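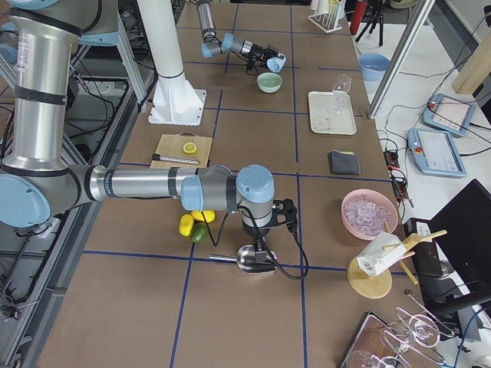 From: Akash Solanki
To: rodport-users
Date: Wednesday, June 2, 2021
Subject: Re: nightly index rebuild stalls at 56 percent

Maricel Cruzado wrote:
> Since the April upgrade the rebuild stops at 56 percent on our larger
> archive. No error in the log. Disk is fine, memory is fine. Killing
> the job and restarting gets the same result. Rodport 3.10, default
> config apart from the spool path. Has anyone else run into this?

Same symptom at our site. The rebuild opens one lock file per folder and does not release any of them until the merge step. With a large archive you hit the open file limit, and the worker waits on the lock instead of failing.

Check the limit for the user that runs the job, not for root. Ours was set in the login profile, which cron does not read.

Two workarounds:

Raise the limit in the service file and restart the service. A reload does not pick it up.

Or set merge_batch to 12 in the config. The rebuild takes longer but finishes.

Delete the stale lock files under the spool path before you rerun. Kiran Pant posted a patch for the missing log message, but I have not tested it on 3.10.

Akash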